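4.3 Failure cases in the simulated kitchen

Most of the lost runs came from one room. The Lellberg layout, dark red walls, stone-textured cabinet, green trim, was added late to the set and we did not tune anything for it. Of 16 runs in this room, 3 ended in a safety stop and 2 more in a timeout. The rest finished. All stops were raised by the Marinho monitor, which watches commanded against measured joint torque and halts both arms when the gap stays too wide.

The first fault is in depth. The policy gets no depth channel, only colour views, and has to judge distance from texture and edges. In the close view there is very little it can use. Dark stone pattern behind the fingers, a wide green stripe running diagonally past the gap, flat beige to the right with no texture at all. The fingers themselves are pale on the inside and stand out well, so finger position is not the problem – what lies beyond them is. Logged distance estimates jumped between steps even when the arm was hardly moving. We tried smoothing the estimate over 3 steps. Fewer jumps, but the arm then reacted late and one stop was harder than before. 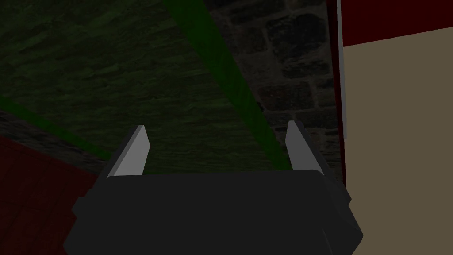
4.4 Contact near the cabinet base

The second fault is plain geometry. The target is small, narrow and upright, and it stands right against the foot of the cabinet. Any approach from the side leaves almost no room for the outer finger. Our planner (Falberg, default margins) treats the cabinet as a box, but the rendered shape narrows to a point where it meets the counter. So the collision shape and the visible shape dont agree. Figure 2 shows the kind of approach we mean, right arm reaching up to the base, left gripper open over the other half of the counter.

In the stopped runs the finger touched the collision box before the policy expected anything to be there. The arm kept pushing, torque climbed, monitor tripped. Correct behaviour from the monitor, in our view, though the delay before it trips is too long for real hardware and we would not run this setting on the Prirkargate cell as it stands. The timeouts are a different thing: the planner refused every path offered and the arm waited.

One further point. The stop freezes both arms, also the one that is doing nothing. After a reset the idle arm sometimes came back with a stale goal and moved at once. No harm in simulation, but with a person near by it would be a serious matter. Goals are now cleared on evrey reset. Replacing the box with a mesh is planned for October and is not part of the results given here.
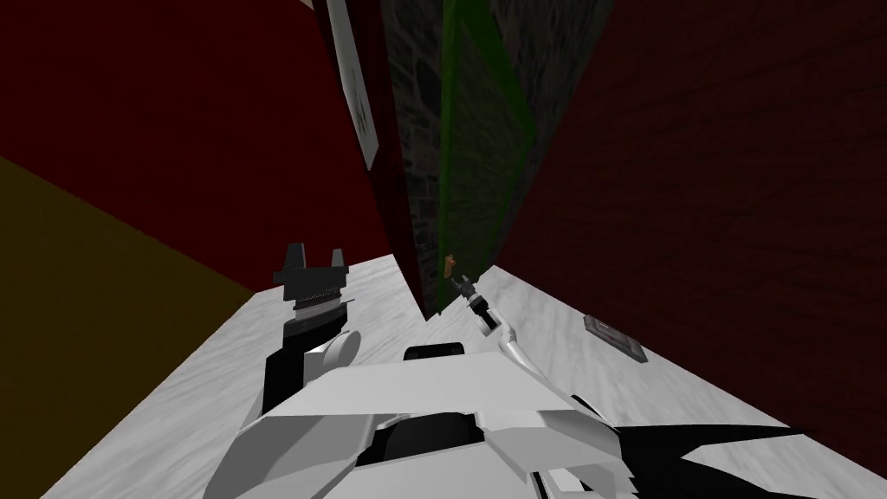
Figure 2. Right gripper close to the small upright target at the cabinet base; left gripper open. Simulated view.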